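Notebook, October, Sunday, late morning

Plates from the Clatley soil batch. 572 poured, 200 read so far. Fatima wants to call the gray fuzzy one new. I don't buy it yet. It grew on 3 plates, all from the same bottle of agar, and 2 of those sat next to the incubator door. That smells like contamination to me.

Blanks: Mi-kyung's clean. Mine has a speck at the rim, could be a bubble. Check again tomorrow before anyone gets excited.

The Kidatent stain gave a nice blue on everything, including the control, so I'm ignoring it. Hye-jin says the old lot did the same.

We use cookies to improve your visit. Accept / Manage settings

To do: repour from a fresh bottle, move the rack off the door side, send the gray one for sequencing only if it comes back.

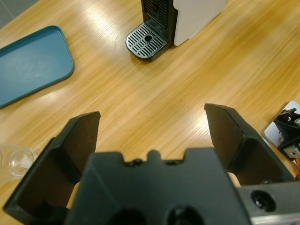
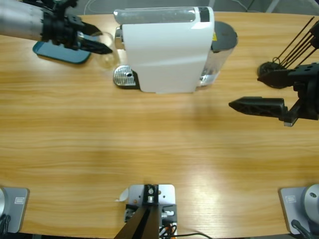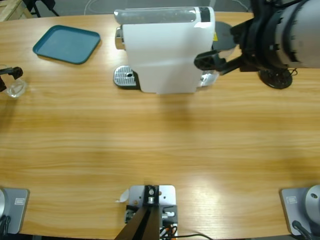
Benedetta Benedetti: I'd send it now. If it's junk from the agar we still need to know which junk, and the other bottles came from the same box. Keep the door plates too, please don't bin them.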